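The Measure

The Grastine had not served a drink since February, and Sum-yee Wan had spent most of the summer deciding whether it ever would again. Her uncle had left her the lease, a great many bottles, and a notebook in which every recipe began with the same instruction, which was to practise with water until you were no longer a danger to the gin. So she practised. She put out the board, the jigger and a lemon (he had always been firm about the lemon, even when it had nothing to do), and she rolled up her sleeves.
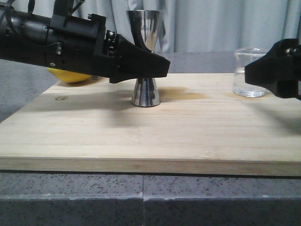
Medina thought it was all nonsense, and said so from the stairs. A good barman poured by ear, in her opinion, and anybody who needed a little steel cup to tell them when to stop would be better off selling shoes. She had never in her life measured anything, and people had come back for nearly 80 nights running.

Sum-yee, who had tasted Medina's punch and remembered very little afterwards, said that was quite possibly why they came back, and went on looking for the page about sours.
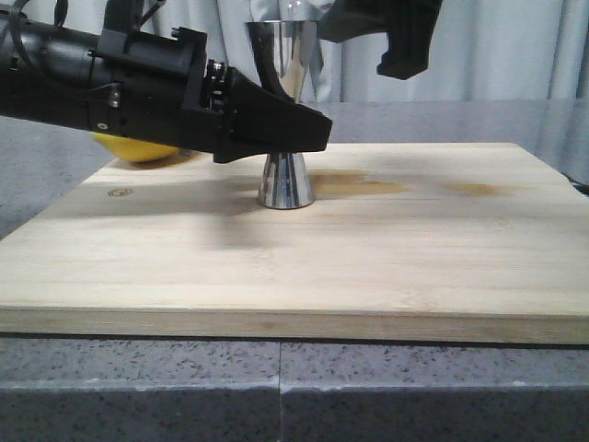
It was a long page, and her uncle had wandered off in the middle of it, as he generally did, to tell a story about the night ferry to Gekholm and a man who paid for 2 brandies with a clock. She read it twice over, quite forgetting the water, and found she was smiling. Then she read the bit about pouring: slowly, my dear, and from not too high, and listen to it.

Medina had come down to the bottom stair by now, and for once had no opinion to offer. 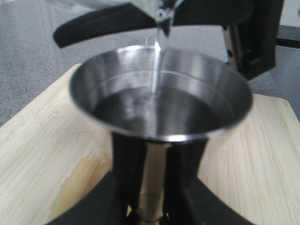
Water, poured slowly into the steel cup.

"Well," said Medina at last, "you might as well cut the lemon."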